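**Zirkenach 9 -- grasp planning for two-finger grippers**

Zirkenach is a planning library from Hviid. It takes wide-angle frames from a camera mounted at the wrist, finds graspable items, and returns a ranked list of approach poses with finger widths. It does not drive the arm. Output goes to your own controller over a socket, or to Brito if you run that.

## What it handles

The library was written for mixed produce: round or near-round items, touching, in bins or on cloth. Two cases get separate treatment.

*Bin mode* fits the box walls first and discards any pose whose linkage sweep would cross them. Sweep is computed from the full finger outline, including the outer bar, at every width between start and close. Items against a wall are kept in the list but ranked lower. Items lying partly under a neighbour are held back until the neighbour has gone. Clear plastic wrapping breaks the highlight model used for bare peel, so wrapped fruit is segmented by outline only and the width margin goes up to 10 mm.
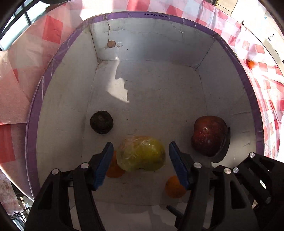 The margin can be set per class in `classes.yaml`. Lowering it below the default is allowed but logs a warning at start-up. Printed text and tape on the box rim are masked out once the rim has been fitted; if the fit fails, the planner returns status 1712 and no poses.

*Open mode* drops the wall fit and replaces it with a local surface patch under each item. Strong repeating patterns used to cause false edges in release 8. The current release estimates the check period over the whole frame and suppresses it before segmentation, including where the cloth is creased or bends upwards. Cut fruit is detected as a separate class and is not offered as a target unless `allow_cut: true` is set.

## Grip check

After closing, the planner compares the pad positions with the expected width and reports one of `held`, `offset` or `missed`. The check uses a single frame. It says nothing about grip force -- take that from your own hardware.

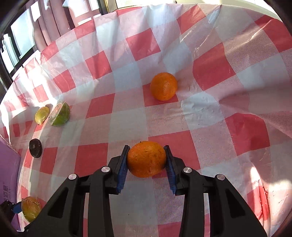
Aishwarya Iyer writes that `offset` came up too often at Stevdale with the stock threshold, and that re-measuring the pad thickness cured most of it. She would like the threshold documented next to the pad settings, and it now is.

## Requirements

- Linux, 64-bit
- One wrist camera, lens calibration file supplied by you
- Finger outline as a 2D polygon, pivots marked
- Planning time roughly 50 ms per frame on a desktop GPU; CPU only is supported but slower

## Known limits

- Very dark items in shadow may be merged with the bin floor. Raise exposure before raising `dark_gain`.
- Hard sunlight across part of the bin is treated as a surface edge in the first frame. Use `--settle 9` to average it out.
- One gripper outline per process.

Licences are per workstation. Release 8 configuration files load unchanged, apart from `cloth_mode`, now removed.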